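Slow Hands Make Better Teachers

Posted August 31, 2020

I've been showing robots how to do things for two years now, first at Nultero and lately with a smaller group working on what we call the Prirko tasks, and I have an opinion that annoys people at lunch. We should stop picking the fastest operator in the room to do the teaching. Put the fastest person on something else. Give me somebody fussy.

My favorite test for this is flowers. Everybody starts out with blocks, and blocks are fine, but a block forgives you for almost anything (squeeze it, drop it, shove it sideways, who cares). A stem bends. It rolls in the grip. It catches on the stem next to it and drags the whole bunch along, and all of a sudden you're making decisions you didn't know you made with your own fingers every time you put a bouquet in water.

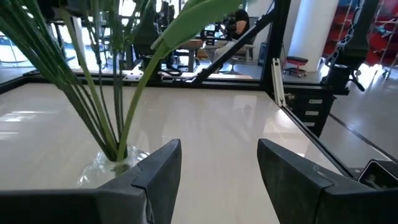 My first 30 tries at teaching a stem-in-vase task were awful, and the worst part is that I thought they were great! I was quick. I came in at a steep angle, let go early and let gravity finish the job. Then the trained policy did exactly what I'd shown it, minus the luck. It let go early too, and the stem went down the outside of the glass over and over while I stood there feeling personally insulted.

So I slowed way down. I started pausing over the mouth of the vase, about as long as it takes to say "okay, there," and I backed the gripper straight out before turning it. It felt silly, like talking to a tourist who speaks perfectly good English. But those pauses were where the useful stuff was. A person watching could tell what I was waiting for, and I think that's a pretty decent test of whether a machine has a chance of picking it up.

The usual argument against me is volume. Get 2,000 demonstrations from whoever is free, the thinking goes, and the sloppy ones wash out. I don't buy it. Sloppiness isn't random! Tired people all get sloppy the same way. They cut the same corner, and now you've got a big pile of examples that agree with each other about the wrong thing.

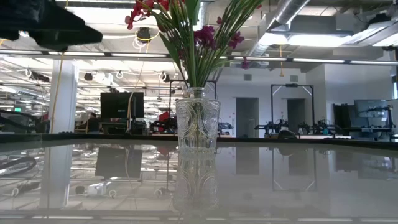
Dinesh Awasthi read a draft of this and wrote back that I was being unfair to the fast people. His point was that a slow demonstration teaches a slow robot, and that he'd watched a very careful operator at Clundeson hand over a set so full of hesitation that the arms learned to hover and never commit. He'd take a confident mistake, followed by a clean recovery, over that any day.

Okay, the recovery part I'll give him. I used to throw out any take where I fumbled, and I wish I hadn't. If the stem slips and you calmly go back and get a better hold of it, keep that one. The robot is going to slip too, and it needs to have seen somebody deal with it. The hovering I'd call a different problem. A pause with a purpose ends the same way each time: you're lined up, you go. Dithering ends whenever the operator gets bored.

There's also the question of how you drive the thing. I go back and forth on this (ask me again next month). Guiding an arm by hand is lovely for one arm, since you feel the weight and the joints push back at you, but with two arms I run out of body. Remote control gets me both grippers at once, and I pay for it in touch. I end up watching a stem for the tiny bow that says I'm pushing too hard, and my neck is sore by dinner.

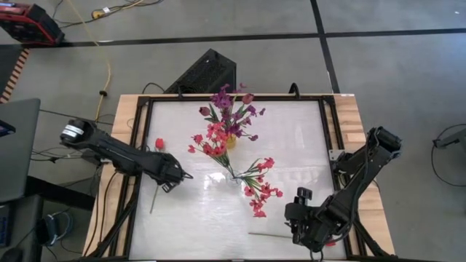

What I'd change tomorrow, if anyone let me, is the length of the sessions. After 16 takes in a row I'm no longer teaching, I'm just moving my hands. Omprakash Pathak talked me into stopping there and swapping seats, and I grumbled about it for a week before I looked at my later takes and saw how lazy my wrists had gotten. Now we swap, and whoever is out of the seat watches and says something when a release looks early. It's a little annoying to be corrected on how you put down a flower. I've gotten used to it, mostly, and on the Bhardwaj setup we're going to try the same thing with folding towels.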